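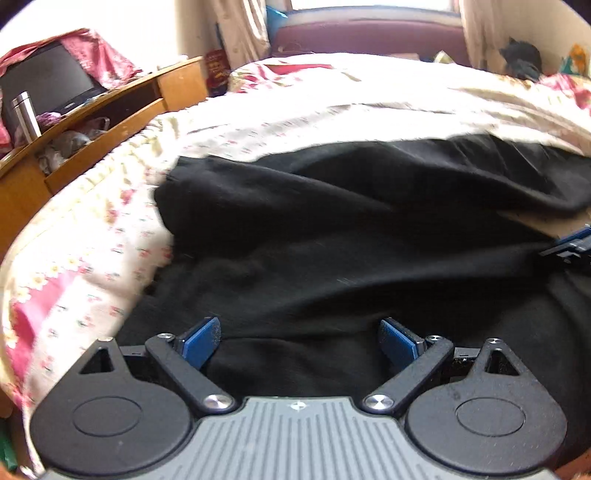 The service sheet Tanner sends out with its hand-held grippers asks for new finger pads every 3000 grasps. I have kept one of these tools going in Mirkville since October, and I don't believe in the number. It tells me how often the fingers closed. What they closed on, and whether they were closing straight, is left out, and those are the two things that wreck a pad.

Cloth is my main complaint. A T-shirt is easy on rubber and hard on everything behind it. Lint works into the pivots, a thread winds itself around a pin, and one finger starts arriving later than the other. We changed a pair of pads at 283 grasps last fall and blamed the pads. Regula Thaler took the old ones home, put them on her own tool, and they are still there.
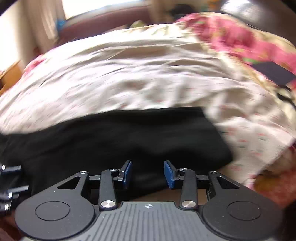 Alignment gets two lines on the sheet, both of them about tightening screws. Tightening is the easy part. I want to know how the fingers should stand before I reach for a driver, and how much lean is too much. Look at the blue pads in front of the folded black cloth: the right one tips inward, the left goes slightly outward. Is that wear, a loose joint, or just the way the linkage sits when it's open? The sheet gives no reference angle, so you can't tell from it, and neither can the person who signs it.

Willy Smits says an experienced hand feels the difference. Maybe he does. I'd like to see him feel it on a tool he hasn't handled before.

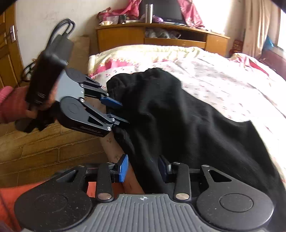
Two tools, one checklist

Working in pairs makes this worse. When two grippers share a garment, a weak grip on one gets hidden by a good grip on the other, and both pass. Takeshi Hosoda wanted a shared checklist for the pair, with 13 boxes. I voted against it. Check each tool alone, on the thinnest fabric you have, and write down which side slipped. If that takes longer, fine.

I would also stop swapping single parts between tools to save money. A fresh pad against an old one may be harmless, but we have no record that would show it either way.

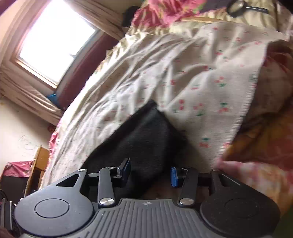
Fingertips open on either side of a dark grey cloth.

Tanner's answer, when I wrote, was that a revised sheet is coming with a shorter interval. I asked what the new figure was based on and was sent the old sheet again. For now I clean the pivots when the day's work is done and leave the pads alone until they slip.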